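How Do We Choose Fingers for a Gripper?

Last updated: Jun 10, 2018

A robot needs something to hold things with. We call this part a gripper. Many grippers have only two fingers, and they open and close like your thumb and your first finger.

At Zundine we try out different fingers. Jurgita holds the gripper in her hand and picks up things with it: a cup, a sock, a spoon. Then she changes the fingers and picks up the same things again. One pair of fingers can do this over 900 times before we are finished with it!

Smooth plastic is slippery, so we put tape on the pads. Tape gives more grip, but it also wears out.
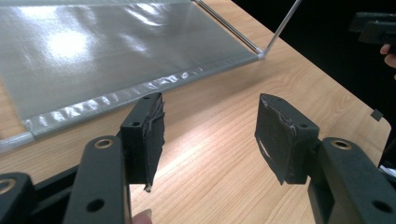
Cloth is the hardest for us. It bends, it slides, and it never lies the same way twice. Try it at home. Use only two fingers and fold a towel. Then put tape on your fingertips and fold it again. Which way was easier for you?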